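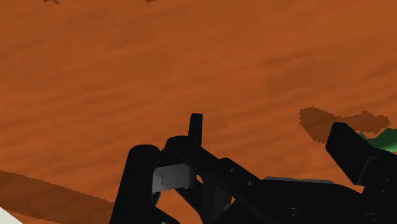

Chapter 4
Comparing Grippers on Equal Terms

Gangadharan Ramasamy

Learning goals

After studying this chapter, the student should be able to:
state the difference between a gripper's rated performance and its performance on a given task;
set up a comparison in which only the gripper changes;
decide when a simulated trial may stand in for a trial on hardware;
report the results of a comparison so that another laboratory can repeat it.

4.1 The problem of the fair test

A laboratory that needs a gripper usually begins with a data sheet. The data sheet gives the stroke, the closing force, the weight and the price. These numbers are useful for ruling out a device that cannot possibly do the work, but they do not say which of two suitable devices will do it better. A gripper with a wide stroke may be too bulky to reach between two objects on a crowded table. A strong one may push a light object away before both fingers have made contact.

The only way to settle such questions is to run the task itself, and to run it the same way for every gripper under test. This is harder than it sounds. When a gripper is changed, the distance from the wrist to the fingertips usually changes with it, and so does the view from any camera mounted on the wrist. A controller tuned for the first device may be poorly tuned for the second. Unless these effects are dealt with, the experiment compares two complete systems and the result cannot be assigned to the gripper alone.

4.2 The Vadham exercise

The main exercise in this chapter is drawn from a course taught at the Vadham laboratory. Students compared two parallel grippers, the Skilesance and the Bognár, on one tabletop picking task. Each gripper was given 30 attempts in each of 3 object layouts, first in simulation and then on the bench. The arm and the Dronus controller stayed the same throughout.

Of the 180 bench attempts, 167 were accepted for analysis. The others were set aside under rules written before the first trial - a point to which Section 4.5 returns at length. Students who are tempted to write such rules afterward should read that section first.

4.3 What simulation can and cannot settle

Simulation is well suited to questions of shape and reach. It shows whether the fingers fit around an object, whether the body of the gripper strikes a neighbor, and how much of the wrist camera's view the fingers cover. It is less reliable on questions of friction and soft contact, where small errors in the model can change the outcome of a grasp.

Key terms: stroke, closing force, tool center point, occlusion, exclusion rule.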